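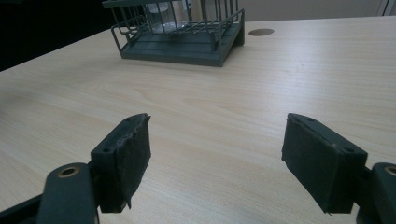 Where should a dish rack live when there is no room beside the sink? On the table, towards the back, until somebody needs the table for dinner.

Saturday, April 25, 2026
Thulani Fourie
2 min read

So that is the arrangement, and it has been since February, when I gave up the worktop to the bread bin. The rack is a dark green-grey thing that the shop probably had a grander name for. The table is pale wood and shows every drip, so I have become a man who owns a special cloth. I used to have opinions about films.

Washed up after breakfast, then again after the second breakfast. Put the big saucepan in first, as I always do, and then had to take it out to fit the plates, as I also always do. Bartoš rang in the middle of this to ask if I still had his colander. I said I'd look. It was in my hand.

He thinks I should get one of those racks that fold over the sink. He has seen one for 900 crowns and says it changed his sister's life, though I've met his sister and she seemed much the same. I told him mine holds 17 plates if you ignore the cups. He asked when I last had 17 plates' worth of people round. We moved on to the football.

Dried the cutlery by hand, badly. Six forks, five of them from the same set. The odd one came from the old flat and has the best balance, so it gets used daily and the others are for show.

Dinner tonight is soup, partly for the weather and partly for the bowls, which stack. Must move the rack before then. Last time I just ate next to it, and caught myself reaching over for a clean spoon without getting up. Rather liked that. Colander goes back to Bartoš on Monday, if I remember where I've put it.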